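How to Clean a Wall of Large White Tiles with Dark Grout

By Salamatu Ametepe, Prestside Home Notes

Large white tiles are easy to look after because there are few joints between them. The grout is another matter.
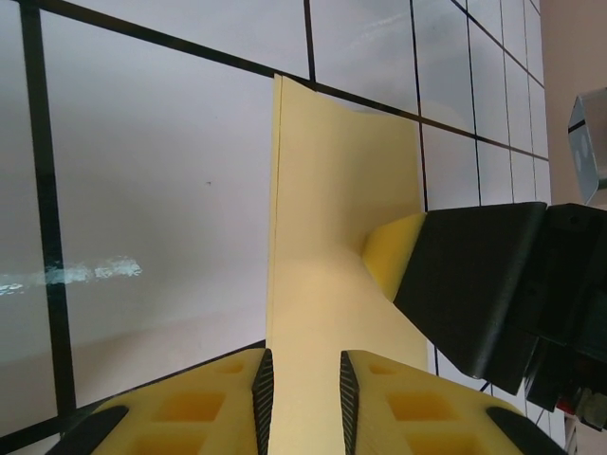 Dark grout hides stains well, but it shows two things that pale grout doesn't: soap film and hard water deposits. Both dry to a gray haze, and the lines start to look faded. Most of the time the color is still there underneath and you only need to get the film off.

What you need

Dish soap
White vinegar (see the warning below)
Two buckets
A soft nylon brush with a narrow head
Microfiber cloths
A plastic scraper
Painter's tape
A penetrating grout sealer, if the old seal has worn off

Do not use bleach on dark grout. It can lift the color in patches, and the only fix is to recolor the whole wall. Never mix bleach with vinegar or any other cleaner.

Vinegar is fine on glazed ceramic if you keep it weak and rinse it off. Do not use it on marble, limestone or any other natural stone. If you don't know what your tile is, stay with dish soap.

Step 1. Clear and dust the wall

Move anything that leans or hangs against the tile. Wipe the wall with a dry cloth from top to bottom. Dust turns to gray paste when it gets wet, and the paste settles in the joints.

Step 2. Wash the tile faces

Put a small squirt of dish soap in a bucket of warm water. Wash one section at a time and rinse with clean water from the second bucket. Change the rinse water when it looks cloudy. Dried splashes come off with the plastic scraper held nearly flat - don't use a metal blade, which leaves dark marks on a white glaze.

Step 3. Scrub the grout

Dip the brush in the soapy water and work along the line, not across it. Do the horizontal joints first. They hold more dirt than the vertical ones.

If a haze is left after the wall dries, mix one part vinegar with four parts water and try it on a joint low down in a corner. Leave it for 2 minutes, brush lightly and rinse twice. If the color looks the same the next morning, go ahead with the rest.

Step 4. Dry the wall

Go over everything with a dry microfiber cloth. Letting it air dry will put the water spots right back.

Step 5. Check the seal

Put a few drops of water on a joint. If they bead up, you are done. If they soak in, the grout needs sealer. Let the wall dry overnight, tape off any painted wall next to the tile, and brush the sealer along the joints. Wipe it off the tile faces before it dries, and follow the label for curing time.

How long it takes

Kobina Fiadzo timed the job on a kitchen wall in Nostbridge. Washing and scrubbing took him 37 minutes, and sealing took some 73 more with the taping included. A wall near a stove needs washing every month or so. Elsewhere, twice a year is enough.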